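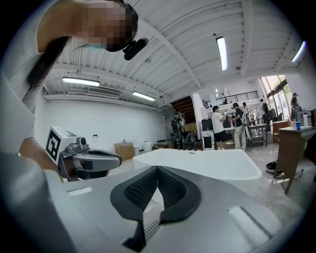
Mattress topper or new mattress for the spare room?

plendine_jo
Posted in: Bedrooms and bedding

We've a small double in the spare room that gets used perhaps 4 times a year. My mother says it's too hard and last time she slept on the sofa. The mattress is from Bundico and it's in decent nick, no sagging. I don't want to spend £200 on a new one if a topper will do. Has anyone gone that way and regretted it?

Trevor Gauthier
Topper, no question. If the mattress is flat and only too firm, a topper is what you want. If it dips in the middle the topper will dip with it and you've wasted your money. Lay a broom handle across it and look for gaps underneath.

fallanen2
Disagree a bit. I bought a cheap one for our guest bed and it slid about all night. My brother woke up with it half on the floor. Get one with elastic corner straps or don't bother.

Trevor Gauthier
A fitted sheet with deep sides stops that. Mine hasn't moved in two years. Straps go slack after a few washes anyway.

plendine_jo
Did the broom handle, it's flat. So which sort? There's memory foam, ordinary foam, feather and wool, and the prices are all over the place.

abubakar_k
Depends who's sleeping on it. My dad has bad hips and couldn't turn over on memory foam, said it was like lying in dough. We swapped to ordinary foam with the bumpy top. It's the grey type with rows of raised round bumps packed close together, same as in the photo. He gets on with it much better. Put it bumps up, with a thin mattress protector over it, then the sheet. You can feel the bumps a little through a sheet on its own.

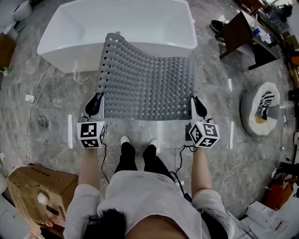 marsh_end
Storage is worth thinking about if it's only coming out a few times a year. We keep ours rolled up in an old duvet bag on top of the wardrobe, tied with two dressing gown cords. It's much easier to roll with a hand on each side of the near edge, as with the grey one in the picture. Start from the foot end and kneel on it as you go.

fallanen2
I wouldn't leave foam rolled up from one November to the next. Ours had a crease across it that never came out. Flat under the bed is better.

marsh_end
Ours is fine after a day lying flat. Maybe yours was tied too tight.

Trevor Gauthier
Feather is a waste of time for a guest bed, by the way. It goes flat in the middle and you have to shake it up every morning.

abubakar_k
My wife would argue with you there, she loves hers. But it's not cheap and it's a pain to clean.

plendine_jo
Thanks all. Going for the bumpy foam and a deep fitted sheet. It can live under the bed, there's about 15 cm of room. Mum's coming at the end of the month so I'll report back.

fallanen2
Unpack it a couple of days before she arrives. The new foam smell was quite strong with ours.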